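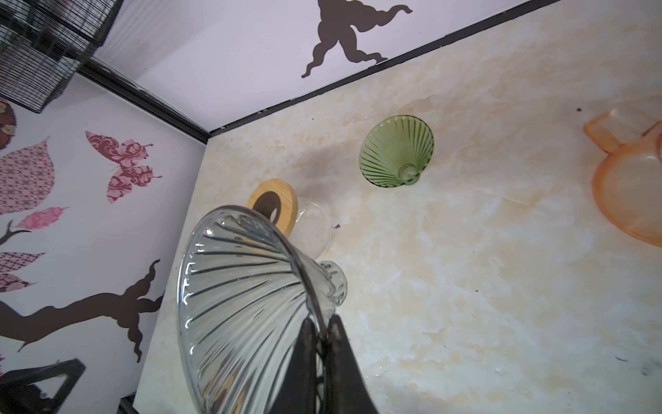
Good examples make good learners, so please take your time over this part of the Olon set-up. Each recording should cover one complete task, from the first reach to letting go. Clear glass is well worth including – a ribbed glass held upside-down in the gripper lets the tabletop and the fingers show through its sides, and Olon needs plenty of practice with that.

Recording a batch

1. Set out 4 pieces of glassware, with a mix of clear and coloured ones if you have them.
2. Press Record, wait two seconds, then guide the arm gently.
3. Save the good attempts and mark the others "Retry".
4. Move everything to new spots after every 10 recordings.

Note: 500 saved recordings make a full set.

Caution: stop at once if a glass slips or chips.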